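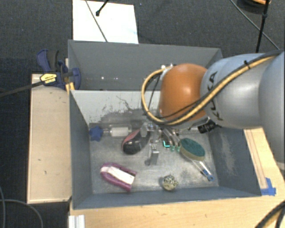

## 6. Running the picking cell for visitors

*Revised June 2025. Replaces the old section 6, which was written by someone who had only seen the cell work on a good day.*

This section covers open days, sponsor visits and anything else where people who don't normally work at Brornthorpe will be watching the arm pick. It assumes you have read sections 2 to 5 and have been signed off on the pendant. If you haven't, ask Larasati Tarigan for a slot in the training calendar. Reading this section the night before doesn't count.

Visitors tend to leave a demo believing more than they were shown. Most of the steps below are there to keep the claim and the machine within sight of each other.

### 6.1 Before the day

1. Ask for the visitor list and the purpose of the visit in writing. "They want to see the robot" is not a purpose.
2. Read whatever was sent out as the invitation. If it says the cell "sorts any household object", get it changed. In May the Perrin group arrived with a handout that said exactly that, and the first hour went on walking it back.
3. Check which version of the grasp planner is installed. Run the demo on the version that has been in daily use. A build that arrived this week has no business in front of guests, whatever Nikell's release notes say about it.
4. Book the cell for 60 minutes ahead of the first group.
5. Print the pick log (form on the shared drive, folder "Visits").

> **Note:** Jorkodard is the name of the scheduling software. It will show the cell as "ready" if the controller is powered and the network is up. It has no idea whether the bins are where the robot thinks they are. Go and look.

### 6.2 Setting up the bins

The two grey bins sit end to end, one behind the other, with the shared wall between them. Everything in this section goes wrong if they have moved.

1. With the arm parked and the drives off, push gently on the front bin from the side. It should not shift against the wood beside it.
2. Check the bar clamp at the corner where the two bins meet. Tighten it by hand, then try the push test again. The clamp was meant as a stopgap and is now a permanent feature, so treat it as a part that needs checking.
3. Run the calibration check (section 4.3). If it fails, do the full calibration. Do not type in an offset "that worked last time".
4. Look at the blue tape by the front right corner of the bin. If it has lifted or been moved, tell whoever is responsible for the cell that day. Don't put down new tape by eye.
5. Load the front bin from the mixed object box. Leave bare floor between some of the objects and let others lie against each other or against the walls.

The box should give you a fair mix: things with handles, something small and metallic, at least one item that is partly clear, a ball with an open pattern, and something with bristles. If you find yourself leaving out the objects the gripper struggles with, stop and put them back.

> **Note:** Scratches on the bin floor and back wall are normal wear. They do sometimes confuse the depth segmentation. When that happens in front of visitors, say so. Do not swap in a clean bin for the day. A demo in a bin that nobody works with tells the visitors nothing about the one we use.

### 6.3 Hoses and cables

The hose and cable bundle along the arm needs slack to follow the wrist. It also needs to stay out of the bin.

1. Check that the cable tie near the top of the bundle is closed and hasn't slid.
2. Jog the wrist slowly through its range at 10 percent speed. Watch the loop. It should open and close without catching on the joint cover or dropping toward the objects.
3. Check the fittings at the end of the loop by hand, drives off.
4. Walk the floor side. Loose cables on the wood or the carpet must be clear of the place where people will stand.

> **CAUTION:** Never adjust the bundle with the drives on, including "just holding it out of the way for one pick". Groups copy what the operator does.

### 6.4 Where people stand

1. Set the barrier posts on the marks and connect the belt all the way across.
2. One operator holds the pendant. A second person does the talking. The same person must not do both.
3. No more than 20 people at the barrier at a time. Split larger groups.
4. Tell the group before the first pick that nobody leans over the belt, including to take photos.
5. Show them the emergency stop and say what it does.

> **CAUTION:** The arm can look idle while the planner is thinking. A pause of several seconds is common, and guests read it as "finished". Until the drives are off and the operator has said so out loud, the cell is live.

Children are welcome on open days and should be given the spots by the left side of the barrier, where the view into the bin is better. An adult stays with them.

### 6.5 The demonstration run

Keep to this order. People have tried to improve on it and the result was a longer show with less in it.

1. Say what the task is: the arm picks one object from the front bin and moves it to the rear one. Say what it isn't. The cell does not know what the objects are for, and it does not put them anywhere useful.
2. Start program 1732 at demo speed.
3. Let it run without commentary for the first few picks. Visitors see more when no one is telling them what to see.
4. Log each attempt as it happens: object, result, and whether a person stepped in. The log goes on the clipboard facing the group.
5. If a pick fails, leave it. The program will retry by itself. If it fails again on the same object, let the planner choose another one.
6. After the retries, if the cell has stopped, announce that you are stepping in, switch off the drives, move the object by hand and write it down.
7. Offer a visitor the chance to rearrange the objects (drives off, operator at the bin). This is the most honest part of the visit. Do not tidy up after them.
8. Run the program again on the visitor's arrangement, at the same speed.

Maxence Pruvost has asked for a "hero pick" at the end, a single rehearsed grasp on an object placed in a known pose. We don't do these for open days. If a film crew needs one, it is announced as rehearsed before the arm moves and again afterward, and it stays out of the log.

> **Note:** A dropped object is a result. So is an empty grasp. "It normally gets that one" is allowed only if you can find the log that shows it.

### 6.6 Questions that come up

**"How often does it work?"** Hand over the logs from recent weeks and let them read. Don't quote a single percentage. The figure depends heavily on which objects went in the bin, and once a number has been spoken it travels without its object list.

**"Is it learning while we watch?"** No. The planner running in program 1732 is fixed. Attempts are recorded and may be used for training later. A second try that goes better than the first is usually down to the object having rolled.

**"Could it do this in my warehouse?"** We don't know, and neither does anyone else standing in the room. Ask them what their objects are, what a drop costs, and who would be there to clear a stop. Those answers are more useful to them than ours. Any Nikell staff present may take the question if they like, but please log what they promise.

**"Is it faster than a person?"** At demo speed, plainly not. Full speed isn't shown to visitors, so don't make claims about it.

**"What's the hardest object?"** Depends on the day. Clear plastic gives the depth cameras trouble, and small metal parts with reflective faces are unpredictable. Soft bristles sometimes hold and sometimes slide out. If there's time, let the group guess first and then run it.

### 6.7 Stopping early

End the demonstration, drives off, if any of the following happens:

- the gripper touches a bin wall hard enough to be heard at the barrier
- the bundle snags, even if it frees itself
- a bin shifts in the clamp
- anyone crosses the belt
- the operator is being talked to and can't watch the arm

Restarting needs a new calibration check in the first three cases. Visitors can stay for it if they want. Several have said it was the part they remembered, and it is certainly closer to how our days go.

> **CAUTION:** Do not restart because a delegation has a train to catch. If there is no time for the check, there is no time for the run.

### 6.8 After the visit

1. Park the arm and switch off the drives. Key goes back in the cabinet.
2. Empty both bins into the mixed object box. Look under the arm for small parts that have ended up outside the bin walls.
3. Check each object for damage. Cracked clear plastic goes in the trash, and the replacement gets a line in the object list.
4. Scan the pick log the same day, including pages where nothing went right. File under the visitor's name.
5. Send the visitors the log along with any photos. If only one of the two can be sent, send the log.
6. Write down any claim made during the visit that you couldn't back up, whoever made it, and pass it to Larasati. She keeps the list and goes through it before the next invitation is drafted.

Changes to this section go through the usual review. Proposals that make the demo look better should say what they make harder to see.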